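Papering a box: notes on lining the enclosure

Posted on a Monday, filed under Surfaces

The old lining lasted eleven months before the lower edge started to lift, so in October I stripped everything back to the panels and started again. These are the notes I wish I had kept the first time. They cover the wall paper, the floor print, and the order in which they go in.

The walls first. I used a beige damask from Liao, a paper with brown floral medallions in vertical repeats. It is a medium-weight paper at 200 grams per square meter, which folds cleanly at a corner without cracking along the crease. I tried a 300 gram vinyl from Sonenmont before that. It looked fine on the roll, but it would not lie flat within a hand's width of a post, and it sprang back overnight whatever paste I put behind it.

Cut each wall as a separate piece. My first lining was a single strip wrapped around three sides, and the repeats had drifted visibly by the time they reached the far end. With three pieces, each one can be aligned to its own vertical and the metal posts at the rear corners hide the joins. Leave a few millimeters extra at the bottom and trim after the paste has set, with a fresh blade and a steel rule. A blade that has already done one wall will drag on the second.

The floor is a pale print with grey foliage and orange blossoms. Against the brown walls it reads as a separate plane even in flat light, and I wanted that. A plain white floor gave me glare and showed every scuff.
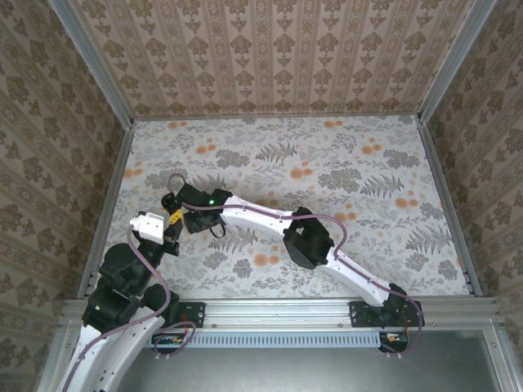
One reader who relined a similar box wrote in to disagree about the order: floor first, then walls, so that the wall paper comes down over the floor edge and covers any gap. I can see the logic. On a box with no edge rails I would probably do it that way. With rails along the sides and rear, the gap is covered already, and putting the floor in last means it can come out alone for washing or replacement. I have swapped the floor twice since the first build and have not had to touch a wall to do it.

On fixing the floor: no paste. I tension it under the edges and hold it with thin double-sided tape, cut in short lengths and set a little way in. Continuous tape traps a ripple if the first edge goes down slightly out of true, and the ripple cannot be worked out afterward. Start at the rear, smooth toward the front, and do the sides last. The front edge finishes at the aluminum rail, where a neat straight cut matters more than anywhere else because it is the edge closest to eye level when you sit down.
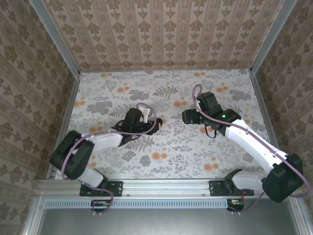

Rivville Makers' Room – Fixtures and Surfaces Team

Lighting changed my mind about the pattern more than once. Under the Visonix panel at 400 lux the damask is distinct from top to bottom. At half that, the side walls go noticeably darker than the back one and the medallions start to merge. If you are choosing paper from a sample, pin it upright at the depth where it will hang and look at it there. A sample lying on a desk under a lamp tells you very little.

Cost for the whole job came to some 251 dollars, the rejected vinyl included. Most of that was paper, and a good part of the paper was offcut, because pattern matching wastes more than you expect on short walls.

Still to do: the trimmed edge on the left wall is slightly ragged where I changed hands halfway along the cut. I have a strip left over with the same repeat and will patch it when the next floor goes in. I am also testing a matte sealer on an offcut. After two coats the beige has gone a shade warmer, and I will leave it a few weeks before deciding whether it goes on the walls.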